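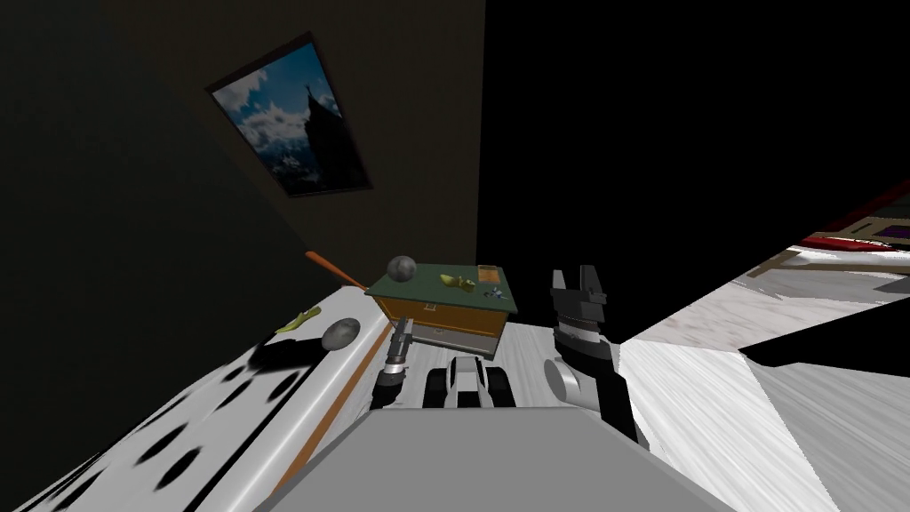
Fig. 1. Rendered room, small green-topped table, mountain picture on the wall.

Filed under: Student Work / Local History / Term Projects
Search this site Enter keyword Go
Last updated November 9, 2021

"Passed Away Peacefully": Wording and Length in the Ridstead Death Notices

Summary

This report looks at paid death notices in the Ridstead weekly and asks how the notices are put together, what gets left out, and whether the price per line has anything to do with it. The short answer to the last part is yes. The longer answer took most of a term and a good deal of squinting.

Background

Ridstead has had a weekly paper for longer than it has had sidewalks. Death notices run on the second-last page, between the church suppers and the used snowblowers. Families write most of them, sometimes with help from the Brornberg funeral home, whose fill-in form has a line for hobbies that is exactly long enough for "gardening and cards."

I chose the topic in August on the theory that the dead would be easy to schedule interviews around. My supervisor pointed out that this was also true of rocks, and that the geology students at least got a field trip.

Material

The Yakubu Library keeps the paper on microfilm up to the flood and in boxes after it. I copied out 1176 notices by hand and typed them into Sillitz, the text database our department licenses and which nobody else in my year seemed to be using. I soon learned why. Sillitz treats every hyphen as the end of a thought, so a woman with a double-barrelled surname was entered as two people, one of whom had no relatives.

Each notice was tagged for opening verb, cause of death if given, order of survivors, occupation, and what I called "character remarks." A notice could get more than one tag in the last group. One man was generous, stubborn and a poor loser at crokinole, and I would have liked to read more about him.

Problems with the tagging

My first scheme had far too many categories and I abandoned it after a week of arguing with myself over whether "went to be with the Lord" and "went home" were the same verb. The second scheme had 7 opening types. I re-tagged everything under it, which I do not recommend doing over a long weekend with a cold.

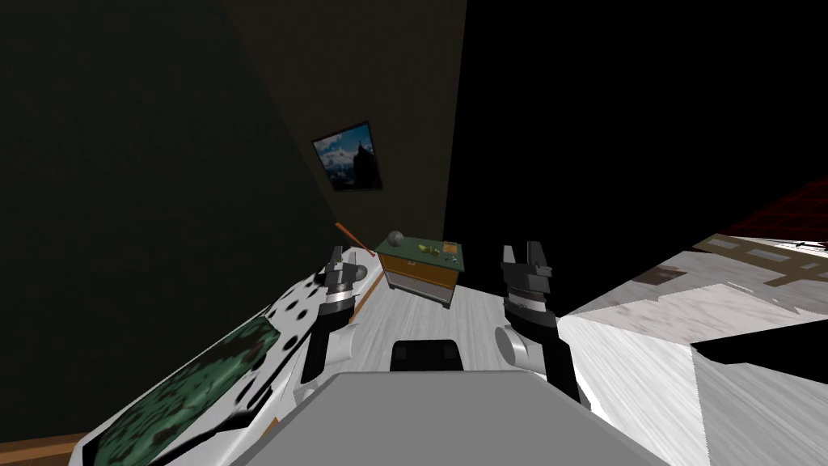
Spelling was the other trouble. The paper used "passed" and "past" as though they were the same word well into the 1970s, and I left these as printed. Where a notice had been run again the following week with a correction, I kept the corrected one. The corrections were nearly always about a missing sister-in-law, and I can imagine the phone calls.

Results

Of the full set, 301 notices give no occupation at all. Most of those are for women, and most of them name the husband's occupation instead, occasionally with his years of service and his pension. This was the least funny thing I found and I have given it its own section in the appendix.

"Passed away" is the commonest opening in every decade. "Died" turns up mainly in short notices, and when the paper went from charging by the notice to charging by the line, "died" had a modest comeback. Survivors got shorter too. Grandchildren who used to be listed by name became "many grandchildren," then "grandchildren." Pets went the other way. They are absent from the early boxes and by the end the dog is ahead of the cousins.

Cause of death is rarely stated outright. "After a long illness" and "suddenly" do nearly all the work. In 4 notices the cause is a named piece of farm equipment, make and model included, in a tone I would call pointed.
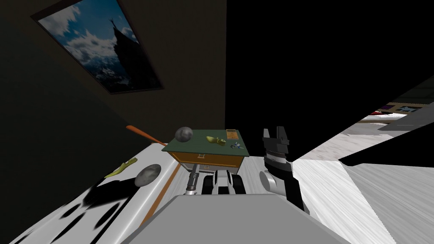
Limitations

Paid notices only cover people whose families paid. Anyone buried from the county home is missing unless a relative stepped in, and I have no way of saying how many that is. I also did all the tagging myself, so there was no second reader to disagree with me about the Lord.

The flood boxes are in poor order. I put back what I took out, mostly where I found it.

Further work

Comparing the notices with the longer obituaries the paper ran for mayors, doctors and hockey players would be worth somebody's term. So would the Brornberg form, if the older versions still exist. I asked for them twice and was given a calendar.

Sources

Ridstead weekly, microfilm and boxed issues, Yakubu Library, local history room.
Tagged data file, exported from Sillitz, hyphens restored by hand.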